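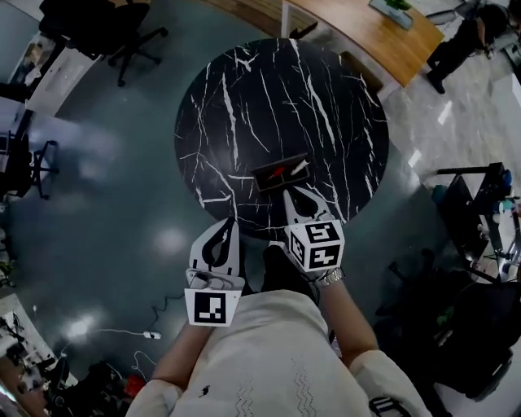 The right-hand gripper on our pair has started losing tracking and I'd like to know how others look after theirs. They're the hand-held sort, white body, curved fingers. The left is fine. The right drops out for a moment when I reach over the table edge to the tray, then comes back a few centimetres off. The cube at the base of that one has patterns on it and sits just above my wristwatch. I've cleaned the faces with a dry cloth and rerun the Folus calibration, 3 times now. Out of 200 takes, 17 had to be thrown away, all for the right hand.
trundholm_bench

Reply from gurkine
Check the cube mount before you touch the software. Ours had one screw that felt tight and wasn't. Hold the gripper, try to twist the cube, and if it gives at all, take it off and refit it.

Reply from zak141
Disagree, I'd start with the watch. Shiny metal right by the tags will throw light into the tracking camera. Take it off and do another batch.

Reply from gurkine
A watch doesn't give you an offset that stays. Dropouts, maybe. He's got both.

Reply from trundholm_bench
No play in the cube that I can feel. I'll do a batch without the watch. Is it worth swapping the cube for a flat plate like the left one has?
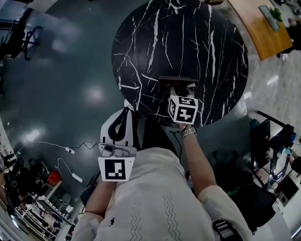
Shahram Khosravi
Member since May

I wouldn't swap it. The plate on the left only reads from one side, and the cube has a tag on top and one on each side face, so you'd lose angles you need when you reach forward. Look at the thin black cable too. If it runs back towards you with no slack it can pull on the cube at full reach. Give it a loop and tape it to the body, then recalibrate. Order matters, cable first.

Reply from zak141
Fair point about the cable. Still take the watch off.

Reply from trundholm_bench
Cable was tight at full reach. Looped and taped, watch off as well, so I can't say which did it if it improves. Will run another batch and post the count.

Reply from gurkine
Put the watch back on for half of them.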